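The Small Stuff Box

19 July 2019

Okay, so this is the page I promised Sigrun after I went on and on about it over dinner. I have finally started on the small things! Furniture I can deal with, clothes I can deal with, but all those little cases and tins and cords that live in the bottom of drawers have followed me through 3 moves, and every time I just tipped them into a bag and let the next apartment worry about it.

The rule this summer is one plain cardboard box. Whatever small thing I pick up either goes in the box or finds a real place to live in the bedroom before I go to bed. I picked a pretty beat-up box (the rim is rough and one corner has gone all frayed) so that I wouldn't be tempted to keep it afterward. I have a weakness for good boxes, as anyone who has seen my closet in Biwott will tell you.

First up, the electronics, or what passes for electronics around here. 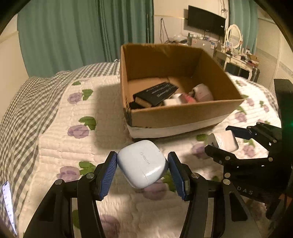 The white HUAWEI earbud case, with the cardboard box behind it and a black box already lying inside.

I love the shape of these cases - a square that somebody sanded down until it felt nice in a pocket. It's also exactly the kind of thing that slides under a pillow and is gone for a month. Leonidas keeps his in a coffee mug on the windowsill and swears by it, but my mugs are all busy. For now anything to do with sound gets grouped together, and I'll find a little dish for it when I'm next at the thrift store in Sutumthorpe.

Then there are the tins. I can't walk past a tin with a hinged lid. Vasiliki says I should stick to 2 and give the rest away, one for sewing things and one for stamps, and she's probably right, but she has never had to choose between them! Plain ones are easy to let go of. Anything with flowers on it, I start making up reasons. Buttons! Hair pins! Foreign coins from that trip to Cerkov!

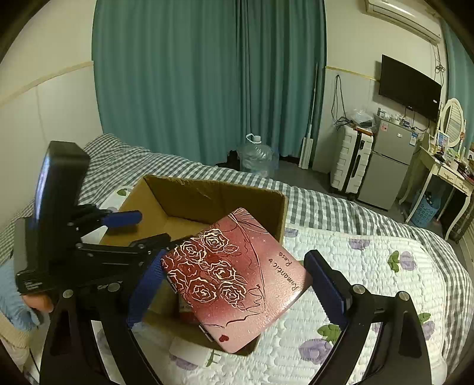
"Romantic Rose" - the pink and red tin with the gold rose outlines, over the open box on my gingham sheet.

Red running into pink gets me every time, and there's a small red heart down near the edge of the lid that I find very sweet. My vote is to keep it. It would look lovely on the dresser next to the lamp, and I have around 200 loose buttons that need a home anyway.

Cords are next, and I'm dreading those. Theano has offered me her label maker, so if you visit in November and find a tag on everything I own, blame her.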